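Section 4: Packing and labelling your boxes

Righto, by now you've got the Kestix app on your phone and you've made your first location (mine's called Garage, very original). This is the bit I reckon most people rush, and then they're hunting for the kids' gumboots in July. Put the kettle on and do a few boxes at a time.

1. Open Kestix and tap New Box. It'll hand you the next free number. I started at 205 because my old notebook went up to 204 - you can change the starting number under Settings, then Numbering.

2. Write the number on two sides and the lid. Thick marker, big as you like!

3. Type in what's going inside as you pack it. Plain words work best. I once put "misc kitchen" and have regretted it every Christmas since.

4. Pick a room. If the box is off to the storage unit, choose Away and add the bay number (ours is 19).

5. Tap Save before you tape up.

Note: the app doesn't save by itself if your phone locks halfway through. I lost the whole list for box 212 that way and had to cut the tape and start over.

Caution: keep books in small boxes and lift with your knees. Anything you can't shift along the floor with one foot is too heavy, so take some out.

I do my packing on a table, much kinder on the back, and I keep a card with each box until its list is finished.

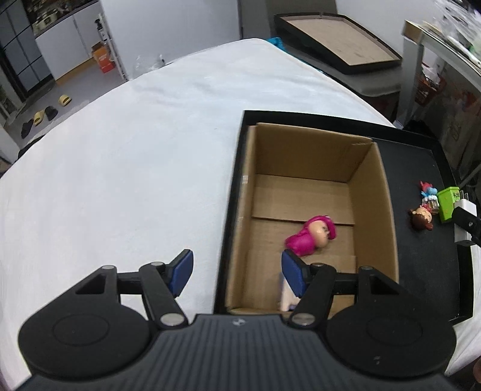
Can I change a box number after I've saved it?
Open the box, tap the three dots and choose Renumber. The contents list comes across with it, but you'll need to cross out the old number on the cardboard yourself.

6. When a room's done, tap Export and email the list to yourself. Habibur Talukder, who helped me test this guide, prints his as well and tapes it inside the wardrobe door. Fair enough, I've pinched the idea.

7. Stack heaviest at the bottom, numbers facing out, and leave a gap along the wall for air if your garage gets damp like ours does in February.

Note: if you're coming over from Gudine, don't import until you've read Section 6. The two apps treat rooms differently and you can end up with everything listed twice.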